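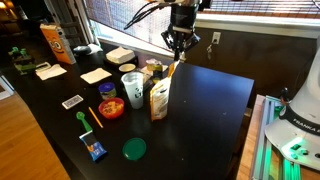
Wornance College / School of Languages / Household Words Group

Household Words: README

3 min read

Household Words is a table of the names people give to ordinary things at home. It covers two towns, Dornska and Zelum, and was compiled by Ľudovít Štěpánek and Yevdokiia Yurchenko. This file goes with the August release and replaces the older notes, which described the columns in the wrong order.

What is in it

The main file, words.csv, holds 1,560 answers from 70 speakers. Each row is one answer by one speaker to one prompt. There are 50 prompts, covering kitchen things, packaging, toys, linen and cleaning gear. Not every speaker was given every prompt. Sessions were kept short and older speakers often stopped partway.

A second file, speakers.csv, gives an age band, the town where the speaker went to primary school, and the languages spoken at home. Names and street addresses were removed before the files were put together.

Columns in words.csv

prompt_id: matches the list in prompts.txt
speaker_id: matches speakers.csv
answer: what the speaker said, in ordinary spelling
answer_norm: the same word with plural and diminutive endings taken off
order: 1 for the first word offered, 2 for the next, and so on
note: free text from the interviewer, often blank

The order column matters if you want a single word per speaker. Some people gave four names for a tea towel and only one of them is the word they would use without thinking. Filter to order = 1 for that. The exception is the Dornska school sessions, where children wrote their answers down and the order is the order on the sheet.

How the answers were collected

Interviewers asked for the name of a thing by describing its use or by showing it. They were asked not to say any candidate word first. Ilir Grgić ran the Dornska sessions and Nikola Radulović the Zelum ones. Their habits differ a little. Radulović wrote down hesitations in the note column and Grgić did not, so please don't compare hesitation between the towns. 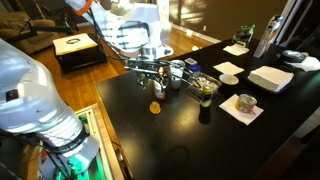
Small bottle beneath the gripper.

Container words gave the most trouble. Speakers in both towns split bottles by size, and a good many in Zelum have a separate word for one that holds medicine or flavouring. Where a speaker asked "what's in it?" before answering, the reply they were given is in the note column. Prompts 31 to 36 should be read with those notes open.

Cereal boxes are also awkward. Younger speakers tended to give a brand name, which we kept in answer and replaced with BRAND in answer_norm. The colour of a thing was sometimes offered as part of its name. We kept it there too and dropped it from answer_norm.

Known problems

- Speakers under 18 are heavily over-represented in Dornska.
- Accents are missing from 300 rows typed on an old keyboard. They are marked ASCII in the note column.
- The age bands in speakers.csv overlap at 40. Treat anyone listed as 40 as belonging to the lower band.
- Prompt 12 (dishcloth) was reworded partway through the Zelum sessions. The two wordings are 12a and 12b.

Use and licence

Free for teaching and non-commercial research. Please don't try to work out who the speakers are; both towns are small. Cite as Štěpánek and Yurchenko, Household Words, Wornance College. If you publish a map based on the data, we would like a copy.

Corrections go to Cletus Baptiste, who looks after the files. Send the row number and the change you think is needed. Spelling changes in the answer column need the agreement of the original interviewer and can take a while.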